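Section 5. Setting up the shared calendar

Applies to: Korkonden desktop and phone app. You need an admin login. If you only have a member login, stop and ask whoever set up your site.

Before you start

Close Korkonden on every other device. Have your list of rooms and people ready. Plain text file is fine, one name per line, no commas.

1. Open Settings, then Calendars, then New shared calendar.

2. Type a name. Keep it short. Names over two words get chopped on phones.

3. Pick a time zone. Do this now, not later. Changing it afterwards moves every booking allready in there.

4. Under Members, click Import and choose your text file. Limit is 1000 lines. Longer list, split it and import twice.

5. Check the preview. Duplicates show in orange. Untick them.

6. Click Create. Wait for the green tick before you close the window.

CAUTION: Do not import while the Meesuk mail add-on is syncing. You get double invites and have to delete them by hand.
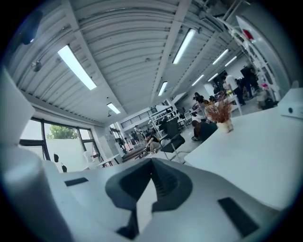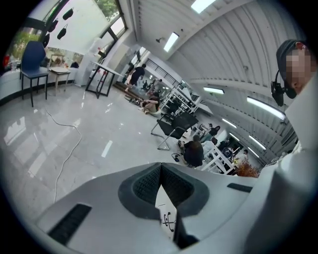 Chia-hao Yen
Technical writer, Korkonden user guides

Booking rules

7. Go to Rules. Default is anyone can book anything. Most sites want Members only.

8. Set the longest booking. Two hours works for small rooms. Leave blank for no limit.

9. Set the reminder. 5 minutes or 2 minutes before, or off. Phone users can override this on their own phone.

10. Set the nightly backup time. Ships as 22:15, typed without the colon: 2215. If people book late in the evening, move it.

Note: Old Prokholm calendars come across with no rules at all. Run steps 7 to 10 again after you bring one in.

Test it

11. Log in as a normal member. Book a room for tomorrow. Cancel it. Both should show in the log.

12. Now try the same room twice at the same time. Second one should be refused. If it goes thru, go back to step 7 and save again.

If something's off

Calendar is blank on phones: sign out, sign in.

Bookings an hour out: time zone, step 3. Also check the phone's own clock, esp. after the October update.

Import hangs: blank line at the end of your file. Delete it.

Next: Section 6, Printing the week view. Corrections for this section go to Yen-ting Lui.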